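颜料的着色力为什么会在仓库里变掉

玩具、文具和家居小件行业对颜色的抱怨，多数集中在两个色区：饱和的蓝和饱和的红。供应商送来的首批件与封样一致，第三批开始偏离，到货时肉眼可辨。采购方通常归咎于注塑温度，注塑厂归咎于色母，色母厂则把问题推回给树脂。本文讨论的是链条里较少有人检查的一段：色母粒在仓储和干燥阶段的变化。

塑料着色的主流方式有三种，即色粉直混、液态色浆和色母粒。色粉成本最低，粉尘大，换色清机困难；液态色浆计量精确，但对螺杆打滑敏感；色母粒介于两者之间，是中小型注塑厂的默认选择。色母粒由载体树脂、颜料和分散剂组成，颜料在挤出造粒时被剪切打散，包覆在载体中。粒子看上去是均匀的，内部却未必如此。

蓝色区最常用的是酞菁蓝。酞菁蓝着色力高，耐热、耐光都不错，问题在于它的晶型和团聚倾向。α晶型偏红，β晶型偏绿，前者在高温或特定溶剂环境下会向后者转变。未经稳定处理的α型酞菁蓝做成色母，放进料筒停留过久，制品就会向绿相移动。此外，酞菁颜料在聚烯烃里有明显的成核作用，会改变结晶速率，使收缩率与本色件不同。同一副模具打蓝色件和红色件，尺寸对不上，根源往往在这里。

红色区的情况更杂。偶氮类红颜料价格低、色相鲜艳，耐热上限却不高，部分品种在料筒里停留几分钟就开始变暗。喹吖啶酮和DPP类的耐热性好得多，成本也高出一截。为了压价，不少配方把两类红混用，结果在正常周期下颜色合格，一旦停机等料，偶氮部分先分解，色相随之变暗。质检员只抽正常生产段的件，自然查不出来。

在Prulano做了多年配色工作的Sunil Majumder认为，行业对加工段的关注已经足够，对仓储段的关注却几乎为零。他所在的配色室把同一批蓝色母分成两份，一份密封避光，一份敞口放在普通库房，60天后用同一台机器、同一套参数打色板。两份色板在标准光源下的差异，超过了客户合同允许的范围。

解释并不复杂。载体中的低分子量分散剂会缓慢向粒子表面迁移，敞口环境加速了这一过程。粒子表面变得发黏，相互粘连，下料时成团落入喂料口，计量随之波动。迁移到表面的分散剂不再包覆颜料，颜料在二次熔融时更容易重新团聚，着色力下降，表现为颜色变浅、局部出现色点。吸湿又是另一条路径：水分在料筒内汽化，在制品表面留下银纹，银纹散射光线，读数上表现为明度升高。仪器给出的数字是“偏浅”，操作工于是加大色母比例，银纹没有消失，成本倒上去了。
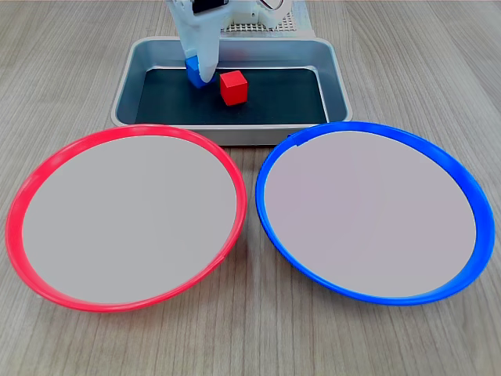 蓝、红两色小方块置于金属托盘内，两者大小相近。

干燥环节同样值得检查。聚烯烃载体的色母本不需要强力干燥，许多车间为了省事，把色母与主料混好后一并送进干燥机，温度按主料设定。对ABS或聚碳酸酯这类主料合适的温度，对低熔点载体往往偏高，粒子表面软化，轻则粘连，重则架桥。正确的做法是主料单独干燥，色母在喂料口由计量装置加入；若必须混合干燥，载体应与主料同类。

Barredo的工艺工程师Clémence Guillot提供了另一组观察。她负责的产线生产单色实心小件，壁厚大，冷却慢。她发现厚壁件的颜色问题比薄壁件更难追溯，原因在于表层和芯部经历的冷却史不同，结晶度不同，透光与散射也不同。表面测得合格的件，切开之后芯部可以明显发白。对不透明件而言这不影响外观，对颜料浓度偏低的半遮盖件，芯部的散射会透出来，使棱边和平面呈现两种深浅。她的处理办法是提高遮盖力，在蓝色配方中加入少量钛白，再用酞菁蓝补足饱和度。代价是色相变粉，需要重新封样。

测色本身也会引入误差。分光测色仪有两种常见几何条件：一种是漫射照明、8度接收，可选择包含或排除镜面反射；另一种是45度环形照明、垂直接收。包含镜面反射的读数反映材料本身的颜色，排除镜面反射的读数更接近人眼所见。同一种料，打在抛光面和咬花面上，前一种读数基本一致，后一种读数差别很大。供需双方若没有约定测量条件，双方的报告都可以是正确的，结论却相反。Majumder的习惯是在封样卡背面写明几何条件、光源、视场和孔径，缺一项即退回。

样品的尺寸也有讲究。小件的平面往往小于仪器孔径，测量时边缘漏光，明度读数偏低。解决方法是换小孔径，或者另打标准色板代替实物。后者更常用，但色板与实物的壁厚、浇口和模温都不相同，只能作为参照，不能作为唯一依据。

温度对读数的影响常被忽略。部分红、橙颜料具有热致变色倾向，刚脱模的件与冷却至室温的件不可直接比较。Guillot的产线规定，脱模后须在恒温室静置2小时再测，赶工时也不例外。这条规定执行之初，车间意见不小，后来返工单减少，争议也就停了。

仓储管理方面，可执行的措施并不昂贵。Zuson的库房把色母从大包装改为小包装，开封后7天内用完，剩余部分热封并标注开封时间；不同色区分架存放，红色偶氮类远离热源。Prumgate则从领料入手，每周三核对一次开封记录，超期的粒子不直接报废，先打色板，合格的转用于深色件或内部结构件。两种做法思路不同，前者减少变化发生的机会，后者承认变化已经发生，再安排去处。

批次留样同样需要规矩。留样应取自同一袋的上、中、下三处，混匀后分装，避光密封。许多工厂的留样是从料斗里随手抓的一把，里面已经混有主料和回料，发生争议时没有比对价值。回料的比例也应写入批次记录：经过多次热历史的回料本身发黄，对蓝色的影响是偏绿，对红色的影响是偏橙，用量不大时仪器仍能测出。

至于色差容限，目前多数合同仍采用单一的总色差值。总色差把明度、红绿、黄蓝三个方向的偏移合并成一个数，方便签字，不方便查因。蓝色件向绿偏与向红偏，总色差可以相同，对应的原因却完全不同，前者先查晶型和回料，后者多半与配方中的调色组分有关。Majumder建议在合同附件中列出各分量的上下限，并对高饱和色改用加权公式计算。Guillot同意前半句，对后半句有保留：她的几家客户仍在使用旧版仪器软件，换公式意味着历史数据需要全部重算，而留样未必还在。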